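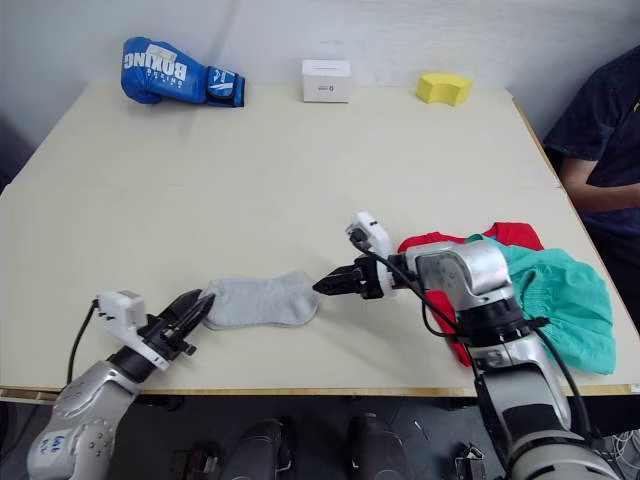

The Second Life of Your First Hobby

Every closet in America holds a sport somebody quit. A secondhand store in Dayton will take it off your hands, for less than you think it's worth.

November 2022

The man at the counter wants it known that the rowing machine was barely used. He says this twice while unloading it from a minivan, and once more while Afshin Babaei squats beside it and works the handle back and forth with two fingers.

"They're all barely used," Babaei tells me later, in the back room. "If they were used, they'd still be at home."

Babaei is 51 and owns Fallahi Sporting Exchange, a long, low store between a tax preparer and a place that sells vacuum parts. He buys the gear of people who have stopped doing things. Then he sells it to people who are about to start. In a good month the two groups overlap, and a customer walks in with a pair of in-line skates and walks out with a archery bow, having swapped one set of intentions for another without ever breaking a sweat.

I came to see him with a tennis racket, a climbing harness and a guilty conscience. The harness had been up one wall. The racket belonged to a summer when I had decided I was a person who played tennis, a belief that survived the purchase of the racket by three lessons.

He offered me less for the pair than I'd spent on the chalk bag.

Quitting has a calendar, and Babaei can recite it like a farmer. January is all buying. People want weights, mats, jump ropes, anything that can be used in front of a television. The first of it starts drifting back around Easter. Bikes show up in fall, skis as soon as the snow goes, and golf clubs all year long, usually in the custody of someone other than the golfer. December is the month he likes best, when parents come in for hockey skates in sizes that will fit until roughly New Year's.

Boxing, he says, is its own category. People take up boxing after a breakup or a bad review at work, and they buy everything in one trip. The gloves come back smelling of the store they were bought in. A heavy bag is another matter. It gets hung in the garage, the garage ceiling turns out to have opinions, and a spouse makes a phone call.

"Tennis people feel bad," he says. "Boxing people feel better. That's the difference. They got what they came for."

The store's ledger is still a paper one, kept by his business partner, Firouzeh Najafi, who came over from a bank and has never quite forgiven the merchandise for not being money. She set the house rules, which are taped to the counter and cover most of human nature. No helmets. No mouth guards, which should not need saying and has needed saying. No exercise equipment that requires a subscription, a policy that dates from the Clelleo.

The Clelleo was a folding stationary bike with a screen, and for a stretch of the pandemic it was everywhere. Then the company stopped supporting the screen, and the bike, deprived of anyone to shout at the rider, became a coat rack with a flywheel. Fallahi took in a batch of them. Najafi had them priced at $350, then lower, then at $124, and finally wheeled the last one to the curb with a sign that said FREE. It was there for a week. Someone took the sign.

I asked her whether all of this had made her cynical about self-improvement. She was pricing ski poles at the time and did not look up.

"I have a guitar," she said.

It lives under her bed. She bought it when she left the bank, had a few lessons, and learned most of a song. She has the means to appraise it, she has friends who would buy it, and she will not sell it. I pointed out that this put her in the same boat as her customers. She told me her customers were ahead of her, having at least found the parking lot.

There is a whole shelf of books that will tell you what is going on here. The kindest theory is that we buy equipment the way we buy lottery tickets, for the drive home. For the length of that drive you are a kayaker. You have a kayaker's forearms and a kayaker's calm. Nothing that happens later on the water can compete, especially if you never get as far as the water.

The less kind theory is Babaei's, and it is that people hate being bad at things in front of other people. Being bad in a store is impossible. The store is the one place in any sport where a beginner is treated like a champion.

He is not immune. There was a period of beekeeping, which he will discuss only in outline. The suit went for a decent price.

Still, some of it sticks. A woman bought a used pair of running shoes from him on a whim, wore them out, and came in to complain about the shoes. He has rarely been so pleased with a complaint. A retired bus driver bought one fencing foil, came back for a second, and was last heard of looking for somebody to hold it.

I took his offer on the racket and the harness. It came in store credit, which is how Najafi prefers it and how I came to spend the next half hour wandering the aisles with a sum of money that could only be turned into another hobby.

There was a nice pair of snowshoes near the back. The straps were still stiff, and the previous owner had left the tag on one of them. On the drive home I had the heat off and the window down, getting used to the cold.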